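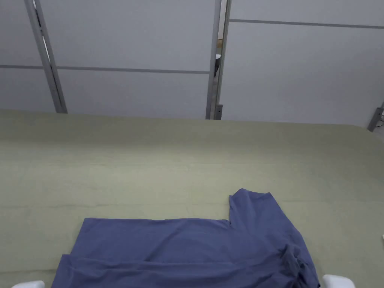 Zulmira Louro objected, on reading an earlier draft of this section, that a grasp planner for cloth should not be asked to name garment parts at all, and that a good edge detector with a depth threshold would give the same pick points at a lower cost. We take this objection seriously, and the comparison in Section 4.3 includes such a baseline. In the present section we explain why we keep the part labels in the intermediate representation, and how the planner uses them.

Figure 3. Head view of a T-shirt in a partly folded state, with one sleeve extended toward the far side of the table and the fabric bunched on the right. The two gripper fingers enter at the bottom of the view.

4.1 State representation

The input of the planner is a single color image from the head view. We do not use depth at this stage. A garment on the table is described by a small graph, in which the nodes are visible features (cuff, hem, fold ridge, inside corner, bunched region) and the edges say which features lie on the same layer of cloth. The graph is incomplete in most of the cases, and the planner must accept this. In Figure 3, for instance, the squared cuff and the inside corner between sleeve and body are well defined, so both nodes can be placed with small error. The bunched region on the right is different. Its creases give many strong local gradients, but the order of the layers cannot be read from one image, and we store the region as one node with no internal structure.

The fold ridge needs a special rule. A ridge near the lower border of a shirt looks very similar to a hem, and in our first version of Pamusari the two were confused often. We now separate them by the shading on both sides of the line: a hem has table on one side, while a ridge has cloth on both. The rule is simple, but it fails when the cloth leaves the image at the bottom, as the outer side is then not observed. In this situation the node receives the label "open line" and the planner is not allowed to grasp it before a new view is taken.

4.2 Selection of the pick point

Each candidate pick point receives a score with three terms. The first term is the confidence of the node. The second is the free distance around the point, measured in the image plane, which has to be enough for a finger to come down without pushing the neighboring cloth. The third is the expected gain, that is, how many unknown nodes would probably become visible if the point was lifted and moved away from the body of the garment.

The third term is the one where the part labels are necessary. A cuff and a random corner of a fold may have equal confidence and equal free distance, but pulling the cuff opens the sleeve, and pulling the fold may only move the problem to another place. Without labels the planner has no way to prefer the first – it sees two corners of similar quality.

The weights were fitted on 2,565 annotated views and then frozen. The complete set has 3,513 views, and the remaining ones were kept for testing. We did not tune the weights per garment type, although Iñaki Figueroa obtained slightly better scores for towels when he did so in a separate trial. We preferred one set of weights in order to keep the results comparable.

4.3 Comparison with the edge baseline

For the baseline we followed the proposal of Louro as closely as we could. Edges are extracted and filtered by length, and points with too small height over the table are removed. This is the only method in the paper that receives depth. The best point is the one with the highest curvature. We ran both planners on the same 200 starting states.

For garments lying almost flat the two methods select nearly the same points, and here the objection is correct. The difference appears with bunched cloth, where the baseline is attracted by short creases inside the heap. These creases have high curvature and pass the depth filter easily. Our planner also selects such points sometimes, mainly when all other nodes are open lines.

One limitation should be mentioned. The time for building the graph grows with the number of nodes, so we stop the search after 2,000 candidate edges. For heavily wrinkled shirts this limit is reached before the graph is complete, and the score of the third term is then less reliable.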